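Call for Participants: Block Sorting and Arrangement Study
Droltano Center for Play and Learning Materials

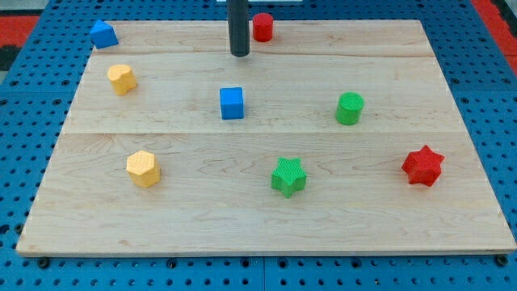 Small colored geometric blocks on a maple board, workroom table.

The Droltano Center invites adults to take part in a study of how people group, space and put away small objects on a flat surface. Sessions will be held throughout October at the Center's workroom on Semer Street. The results will be used in preparing the next edition of the Center's handbook for preschool and after-school staff.

What participants will do

Each participant attends one session lasting 100 minutes, including a break of 10 minutes. Participants work standing at a table, individually, with a set of small colored blocks and a wooden board. They will be asked to arrange the blocks according to short written instructions, to arrange them again in any way they prefer, and to return them to a tray at the end of each round. A brief questionnaire follows. The tasks are not timed and are not a test of skill or intelligence.

Who may apply

Applicants must be 18 years of age or older and able to read instructions in English. They must be able to stand at a table for up to 26 minutes at a time; a stool can be provided on request. Applicants should be able to tell the colors of small objects apart under ordinary indoor lighting, with glasses or contact lenses if normally worn. No experience in teaching or child care is required. Persons who took part in the spring pilot are not eligible for this round.

A total of 16 places are available. Applications will be considered in the order received. A short waiting list will be kept in case of cancellations.

Compensation

Participants receive a payment of $45 on completion of the session. Those who withdraw before the end will be paid for the portion completed. Parking and public transit costs are reimbursed on presentation of a receipt.

Privacy and consent

A consent form will be sent with the confirmation of each appointment and must be signed before the session begins. Arrangements of the blocks will be recorded under a participant number, and names will be stored separately from study records. Participants may withdraw at any time without giving a reason.

How to apply

Send a short message with your name, a daytime telephone number and the times you are generally available to Fulgencio Ortuño, Study Coordinator, at the Center's front office. Please write "Block Study" in the subject line and mention any access needs. Morning sessions begin at 9:30 a.m. and afternoon sessions at 2:00 p.m. Applicants will receive a reply by telephone or e-mail.

Rings and bracelets should be removed before the session. Lockers are available beside the front office.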